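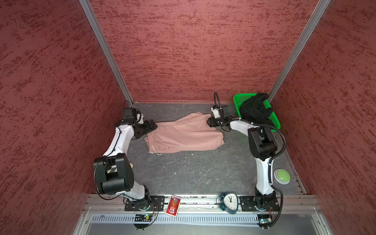

Reading time: 6 minutes (1,471 words if you read the grown-ups' bit as well)

Home | Topics | Clothes and Cloth | Ask a Question | For Teachers

Tuesday
By Kwan-ho Hsiao

Print this page | E-mail this page to a friend

Why do we fold trousers?

Has anyone ever told you to fold your trousers? Did they tell you why?

I asked a lot of adults this question and I was not very impressed with the answers. "So they stay nice" was one. "Because that's how you do it" was another, and that isn't an answer at all. When somebody says "because that's how you do it", you are allowed to be suspicious. Sometimes there is a good reason hiding behind it and sometimes there is only a habit. Let's see which one we've got.

Take a pair of pink trousers lying on a grey floor. Are they being harmed by lying there? They aren't unhappy. Trousers can't be. So if folding them is worth the bother, it has to do something we can check.

Claim one: folding stops creases

This is the one you'll hear most, and it is only partly true. Think about it for a moment. What is a fold? A fold is a place where the cloth bends. What is a crease? A line where the cloth was bent and stayed that way. So folding your trousers makes creases on purpose!

What people mean is that folding gives you a few straight creases in places you chose, and a heap gives you lots of crooked ones in places you didn't. That's a fair point, but it is a smaller point than "folding stops creases".

Creases happen because cloth is made of threads, and threads are made of tiny fibres. Bend the fibres and press on them for long enough and they begin to settle into the new shape. Three things make it worse: weight, warmth and damp. Cotton creases easily. Wool often springs back if you hang it up. Many stretchy leggings hardly crease at all, so if somebody tells you that your leggings will be ruined in a heap, ask to see a ruined pair.

Claim two: folded clothes take up less room

I didn't believe this one at first. The cloth is the same cloth, isn't it? You haven't taken any away.

You haven't, but you have taken away air. A heap of clothes is full of little caves and tunnels with nothing in them. When you fold something flat, you squeeze a lot of that air out, and the next thing can sit right on top of it.

You can test this with a ruler. Shih-chieh Hung's class at the school in Tovholm did, using jumpers and trousers from the lost property cupboard. They dropped the clothes in a pile against the wall and measured how high it went. Then they folded the same clothes, stacked them and measured again. The messy pile was 44 centimetres high. The folded stack was lower, and it was a good deal narrower too.

Was it a perfect test? No. One group sat on their pile before measuring it, and that changes things quite a bit. They also only did it once. If you try it at home, do it three times and see if you get the same sort of answer.

Claim three: you can find things faster

Maybe. It depends what you do afterwards. If you fold everything beautifully and then put it all into one deep drawer, you can only see the thing on top. To get at the bottom pair you pull out all the others, and now you have a heap again.

Folding helps you find things if the folded clothes stand up in a row, like books, or if the stack is short. A tall stack isn't much better than a pile. I have a tall stack at home and I wear the top two things in it over and over.

How to fold a pair of trousers

There are people who will tell you there is one correct way. The town of Skuststead even had a folding day one July, with a leaflet, and the leaflet said "the only proper method" on the front. I tried it. It was fine. So were the other ways.

Try this one to start with:

1. Lay the trousers on something flat. A bed will do, but a table or a clean bit of floor is easier because it doesn't sag.
2. Smooth them out with your hands, starting at the waist and moving towards the ankles.
3. Put one leg on top of the other so the edges more or less match.
4. There will be a pointy bit sticking out where the legs join. Tuck it in.
5. Bring the ankles up to the waist.
6. Fold in half again, or in thirds if your drawer is small.

The pointy bit in step four is the part most people leave out, and it is why a lot of folded trousers come out as a wonky shape. Do pockets matter? Yes, check them. A tissue makes a lump, and a tissue in the wash is worse.

Why is it so hard, then?

If you find folding fiddly, I'm on your side. Adults talk as if it's easy because they have done it so often that they've forgotten learning it.

A wooden block is the same shape every time you pick it up. Trousers aren't. Lift them by one ankle and they hang in a long droop. Lift them by the waist and the legs swing about. Drop them twice and they land in two different shapes, and you have to work out which end is which before you can begin. Two hands have to do different jobs as well. One holds a corner still and the other pulls. Try folding with one hand behind your back and you'll soon see how much the other one was doing.

Should you bother?

You'll have to decide, and the person who does the washing may have an opinion. Here is mine. I fold things I want to look smart, things made of cotton, and things going in a suitcase. I don't fold pants. I have never heard a good argument for folding pants.

Somebody wrote in to say that a basket is just as good as a drawer and you can throw everything in it. For socks and pyjamas, I can't see anything wrong with that. For a school shirt, look at claim one again and think about what's sitting on top of it.

Try it yourself

You need two pairs of cotton trousers, as alike as you can find. Fold one. Scrunch the other into a ball. Put the same number of heavy books on each and leave them until the next morning. Before you look, write down what you think will happen. Then unfold them both and count the lines.

If your answer doesn't match what I've said, check you did it the same way for both pairs. If you did, write and tell me. I might be wrong.

Words to know

Fibre: a very thin hair-like strand. Lots of them twisted together make a thread.
Crease: a line left in cloth after it has been bent or pressed.
Sag: to sink down in the middle.

For grown-ups

The ruler test works well with a class split into small groups. Let the children argue about whether squashing is allowed before they begin, and don't settle it for them too quickly. Dark cloth hides creases, so choose pale colours for the overnight test.

Print this page | E-mail this page to a friend

Previous: Does hot water really clean better? | Next: Where do odd socks go?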